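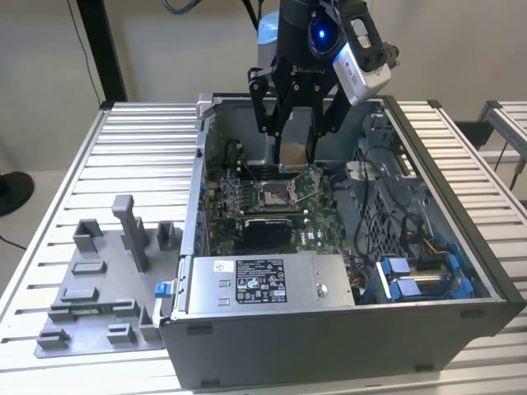
Fig. 5. Case on its side, panel off, cooler over the open socket.

Section 7 -- Fitting the cooler

Read the whole section first. Takes 15 minutes if the paste is already on the bench, longer if you have to go look for it.

Applies to the Oltlow tower kit, green board only. If you bought the Saraç board seperately, see section 9, the clip is different.

Before you start

Power off at the wall. Cord out. Hold the power button for 5 seconds to drain what's left.

You need:
Phillips screwdriver, medium
Paste (small tube, in the Mukico parts bag)
Lint-free cloth
Rubbing alcohol, only if refitting an old cooler

CAUTION: Touch bare metal on the case before you touch the board. Do it again every time you walk away and come back.

Steps

1. Lay the case flat, open side up. Cables out of the way, tape them back if they won't stay.

2. Lift the socket lever, then raise the metal bracket. Pull off the plastic cover if there is one. Keep it -- returns are refused without it.

3. Hold the processor by the edges. Match the small triangle on the corner to the triangle on the socket. Lower it straight in. No pushing.

4. Close the bracket, press the lever down and hook it. It will feel stiff. Normal.

5. Peel any film off the bottom of the cooler. Most overheating calls we get are this. Check twice.

6. Paste on the processor, one dot, size of a pea. Don't spread it.

7. Lower the cooler level, all four screws over their holes. Once it touches, don't lift it again. If you do, wipe everything clean and go back to step 6.

8. Start each screw by hand. Then two turns each, going corner to corner, untill they stop. Never tighten one side all the way first.

9. Plug the fan lead into the header marked CPU. Not the one marked SYS, looks the same.

NOTE: Memory goes in after the cooler on this kit. Tall sticks may need the fan clipped one notch higher, see section 8.

CAUTION: Never close the bracket on an empty socket with the plastic cover off. Bent pins are not covered.

First power-on

Fan should spin right away. If it doesn't, switch off and check step 9.

Error 286 on the screen means no fan signal. Same check. Still there after reseating the lead -- write to the Trostadmont service desk, attention Hatice Yalçınkaya, with the serial number from the back of the case.

Steps 6 to 8 revised December 15, 2023, B. Dursun. Throw out the May sheet, the screw order on it is wrong.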